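Packaging and Presentation of Small Goods
Handout 2: The rigid lift-off box
Philomena Ó Riain
Revised 20 Aug 2020

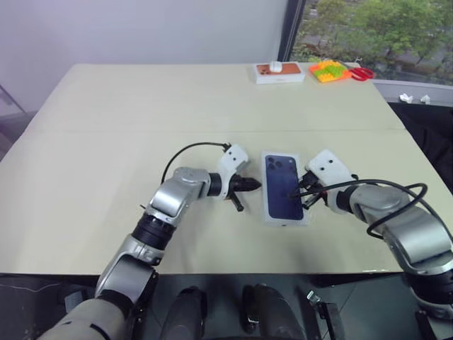

Fig. 1. Smartphone box lying flat, lid up. White box with a large print of the back of the phone in navy blue.

1. Scope

Handout 1 dealt with folding cartons. The present one covers the two-piece rigid box, also called a set-up box, as used for phones, watches and small audio goods. Sleeves, drawer boxes and magnetic flaps are left for Handout 3. Read sections 2 to 4 before the bench session and bring a ruler marked in millimeters.

2. Terms

Base: the lower tray. It holds the product and carries most of the load.
Lid: the upper tray, inverted over the base. A full-depth lid reaches the bottom of the base; a partial lid leaves a band of the base exposed.
Wrap: the printed or plain paper glued over the board.
Turn-in: the part of the wrap folded over the rim and glued to the inside wall.
Clearance: the gap between the outer wall of the base and the inner wall of the lid, measured on one side.
Insert: any part that fixes the product in place – molded pulp, folded card or foam.
Relief notch: a small cutout in the rim that lets air in when the lid is raised.

3. Lid fit

A rigid lid is held by friction and by air. When the lid is raised, the volume inside grows and the pressure falls slightly until air enters through the clearance. With a small clearance the base drops slowly under its own weight. With a large clearance it drops at once, or the lid slides off when the box is tipped.

Fit is set by four quantities: board thickness, wrap thickness, glue build-up at the corners, and moisture content of the board. The first two are specified on the drawing. The third depends on the corner method. The fourth changes in storage, and a box that passed inspection at the plant may bind after a damp month in a warehouse.

Drop time is measured by holding the lid by its two long sides, base hanging free, and timing until the base separates. The box must be loaded to its packed weight. Empty boxes give long times that say little about use.

4. Lid artwork

Two common layouts are used for phone boxes. In the first, the product appears face up, screen showing. In the second, the back is shown, as in Fig. 1, where the three round lenses of the camera module are printed at the upper left of the phone image. The second layout identifies the model more readily in cases where several models have similar fronts.

A large dark image on a white ground has consequences for production:

– Registration. An error in wrap placement shows as unequal white margins. The eye compares the left and right margins first.
– Rub. Dark solids show scuffing from neighboring boxes in the shipper. A matte film reduces glare but marks more easily than gloss unless a scuff-resistant grade is ordered.
– Edge cracking. Keep dark solids clear of the folds where possible. White paper cracks too, though the crack is less visible.
– Color matching. If the print is meant to match the product, approve it against a sample of the product under the agreed light source.

5. Worked case: Turon and Bellodby

Turon ordered 1460 boxes from Bellodby for a small handset. The lid was full depth, with no relief notch. On receipt, 127 were set aside because the lid would not release within the agreed time. The remainder were accepted.

Reject rate = 127 / 1460 = 0.087, or 8.7 percent.

The rejected boxes were conditioned for 21 hours in a dry room and tested again. Most still failed. Measurement showed heavy glue build-up at the inside corners of the lid, with the wall clearance itself within tolerance. Bellodby changed the glue pattern and left the die unchanged. A notch had been proposed in July and was dropped on grounds of appearance.

Points to note: conditioning was tried before measurement, and the order should have been reversed. The corner is the first place to check when a lid binds and the walls measure correctly.

6. Bench session

Work in pairs. Each pair receives one Zoubi box and one Favville box.

a. Set the box flat, lid up. Record outside length, width and height.
b. Measure the artwork margins on all four sides of the lid.
c. Load the base to packed weight and take the drop time. Repeat five times and report the median.
d. Remove the lid. Measure the outside of the base and the inside of the lid at mid-wall, then at the corners.
e. Calculate clearance per side: (inside lid width – outside base width) / 2.
f. Inspect the turn-ins for lifting, wrinkles and exposed board.

Write units in the column heads. Do not force a tight lid by pressing in the walls, as the board will keep the bend and the later readings will be wrong.

Return the inserts to the same base they came from. Result sheets go in the tray by the door.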